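The long way round for a dinner plate

Vusley has one main street, a grain silo with no mural on it, and a hall that seats 78 if the stage is used for the overflow. On the last Saturday night supper before harvest, every seat is taken. The roast is served by the shire's oldest football club and eaten off plates that belong to the town.

It is the plates that this story is about. For most of the last century, country halls across the wheat belt kept their own crockery. It was bought in bulk, stored in the kitchen cupboards, and lent out for weddings, wakes and clearing sales. In many places it has gone. Some went to the tip when foam and paper came in, and some was sold by the box when halls were handed back to councils. What is left is now being used again, and in a few towns it is being added to.

Vusley's set was ordered in the 1950s from a hotel supplier in the city and came up by rail, packed in straw. The order book survives. It lists dinner plates, bread-and-butter plates, soup bowls, cups and saucers, gravy boats and two sizes of meat dish, to a total of 3,542 pieces. That is far more than one hall could use. The idea was that Vusley would buy for the whole district, and that Hilwood, Kamata and Gutbridge would pay off their share over several years from dance takings.

Hilwood paid in full. Kamata paid about half and then lost its hall to a fire. Gutbridge, according to the ledger, paid one instalment and kept the gravy boats.

Hall crockery was heavy because it had to be. It was washed in coppers and troughs, stacked wet, and carted over corrugated roads in the back of utes. The plates have a rolled edge, which chips less than a thin one, and a foot ring thick enough to sit on a trestle without rocking. Anyone who has washed up after a sit-down meal for a full hall knows what a pile of them weighs. The usual practice was to carry no more than 13 at a time, and the number is still pencilled inside the door of the Vusley kitchen cupboard.

Breakages were entered in a separate book. The entries are short. "Six cups, cricket." "One meat dish, dropped by band." After a wedding in 1964 there is a full page, with a note that the groom's father had been spoken to. The hire charge included a deposit, and the deposit was often kept.

By the 1980s the hire book had thinned out. Caterers were bringing their own gear, younger families were marrying at wineries, and the health inspector had views on the hot water system. The cupboards stayed shut for years at a time. When the kitchen at Vusley was finally rewired, the electrician found a complete run of soup bowls behind a false panel, still in straw.

The return to use began with a bin levy. In 2017 the shire started charging halls for event waste by the cubic metre, and a single supper on disposable plates could fill three wheelie bins. Washing up was cheaper. Vusley fitted a commercial dishwasher with a grant that covered part of the cost, and put the old plates back on the hire list. Hilwood followed the next year.

There are practical problems. The old cups do not fit modern dishwasher racks, so they are still done by hand. Glaze that has crazed can hold grease and tea, and crazed pieces have been taken out of service. A few plates with coloured bands were sent away to be tested for lead and came back clear, but Hilwood decided to retire its banded ware anyway and hang it on the wall of the supper room.

Replacements are the harder question. The original supplier closed decades ago, and the pottery that made the ware was cleared for housing. New hotel china is lighter and a different white. Put beside the old plates it looks blue. For a while Vusley bought second-hand from a closed nurses' home, which gave it 69 dinner plates of nearly the right weight, with a crest on the back that could be ignored.

Gutbridge has gone another way. Its hall no longer tries to match anything. People have been asked to bring in what they are not using, with no limit on pattern or age, and the shelves now hold every kind of household china sold in the district since the war. A long table laid this way takes more time to set. Several regular hirers say they prefer it.

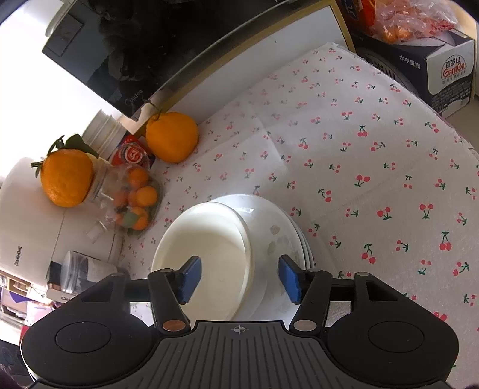
Whether plates match matters less to most diners than hall people tend to think, and a good deal depends on the cloth. White trestle paper, which came in with the disposables, shows up every difference in shade. A patterned cloth hides it. A white cloth printed with cherries, for instance, will carry a cream-white bowl beside a stack of white plates without either looking like a mistake. Cloths also quieten a room. In a hall with a timber floor and an iron roof, a bare trestle rings each time a plate is put down, and speeches suffer.

Kamata rebuilt its hall in brick in 1971 and never bought crockery again. It borrows from Vusley under the original agreement, which nobody has cancelled, and the outstanding half of its share is still carried in the ledger. The sum is small enough now to be covered by a raffle. It was raised at the joint meeting in November and held over.

The gravy boats remain at Gutbridge. They can be hired for two dollars each, with a deposit.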